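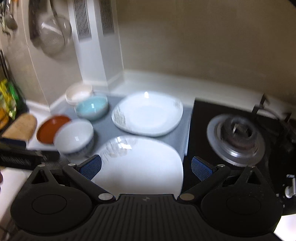 Gemma Crabtree wants to know why there's no line for spare finger pads in the first version of this budget, and she's right, there should have been. It's in now, along with a few other things I left out the first time.

README – equipment plan, kitchen manipulation set (Penrose)

What's in this folder

My working notes and the cost sheet for the hand-held gripper side of Penrose. The recordings themselves are in the Clurkau folder, which has its own README. If you only want the numbers, open costs_current and ignore costs_old, which I keep because two of the quotes are pasted in there and nowhere else (I know, I'll move them).

All prices are before tax and before shipping. Shipping from Girkodov is its own headache, see further down.

Where we are

We record in ordinary kitchens, on ordinary counters, with plates and bowls close together and a stove next to them. I planned the whole first round as if the gripper was the expensive part. It's the biggest single item, sure, but the little stuff adds up fast once you're moving between homes!

Current sheet, per kit:

Gripper, complete, two jaws with pads: 1,863
Finger pads, spare pair: 17
Hard case with cut foam: 137
Dishes and small props, one kitchen's worth: 165

The dishes line is my estimate and the only soft number in there. I'd like a mix of square plates and round bowls, some plain white and some with color or a pattern, and that's easier to put together from thrift stores than from one catalog. Please don't order a matching boxed set – we want different rims and different depths.

Girkodov or Pandley

Girkodov quoted first and they're the number in the sheet. Good people to deal with, slow to ship. Pandley will rent by the month, which sounded great to me until I read the damage terms. Anything that touches food or a hot surface counts as damage, and we work beside cooktops all day long. I asked them to strike that clause and haven't heard back. If they agree, I'd rent one kit for January and buy the rest, mostly so we have something to use while the Girkodov order crawls through customs.

Things I'd do differently

Order pads with the gripper. Ordering them later means a second shipping fee that costs more than the pads.

Put one person's name on each case. Cases without a name come back missing parts.

Budget for the homes too. We replace whatever we chip, and we bring our own dishes wherever the owner would prefer that.

Still open

Number of kits. I've been assuming one per home with one in reserve, but Gemma thinks two people could share if the schedule is staggered. I'm not convinced, but I haven't worked it through.

Storage drives are missing from the sheet. They might end up on the Clurkau budget, so I've left them off until that gets settled.

Insurance: waiting on a quote.

Editing

Change the sheet directly, but leave a comment in the cell saying where the price came from – a quote, a web page, your best guess, whatever it was. I go through the comments on Wednesday mornings and update this file afterward, so if the two disagree, trust the sheet.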